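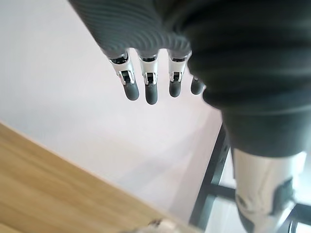
Figure 4.1. A four-fingered hand hanging, fingertips down, seen from the wrist. Note the metallic brackets at the joints and the rounded gray tips.

Chapter 4
Choosing a Hand

Sooner or later every robotics lab owns a drawer of grippers, and every gripper in it was once the obvious choice. This chapter is meant to keep your drawer small.

We begin with the two-jaw parallel gripper, the mule of the trade. It opens, it closes, and it has opinions about nothing. Set against it is the multi-fingered hand of Figure 4.1, which can do a great deal more and will take most of a semester to tell you how. Between the two sit suction cups, which are wonderful on glass and hopeless on a sock.

Our running case is the Stadley bench trial. Three end effectors were put through the same 100 picks: the Gumberg two-jaw, the Orkar suction head, and the Koutsoukos four-finger hand. The Gumberg managed 79. Before you order one, look at the object list in Table 4.2, where you will find 24 wooden blocks of exactly the width its jaws like best. A test set is a kind of argument, and somebody always picked it.

Pay attention, too, to where the wrist camera sits. A view down the fingers is excellent for watching the tips and poor for seeing anything the hand itself is hiding. One finger tucked behind another, or behind a fold of cloth, is missing data, and your controller will not complain about it until it drops something.

By the end of the chapter you should be able to:

Write an object list that does not flatter your favorite gripper.
Tell a grasp failure from a camera failure using the logs.
Work out what each extra finger costs in control effort.
Read a supplier's payload figure with suitable gloom.

You will need the force and friction material from Chapter 2. Readers who skipped it may find that Section 4.3 goes by rather quickly.

4.1 What Counts as a Grasp?

Suppose the hand closes on a mug, lifts it, and lets it slip a moment later. The Stadley trial scored that as a miss. Plenty of published trials would not, so the first job is to decide how long an object must stay held.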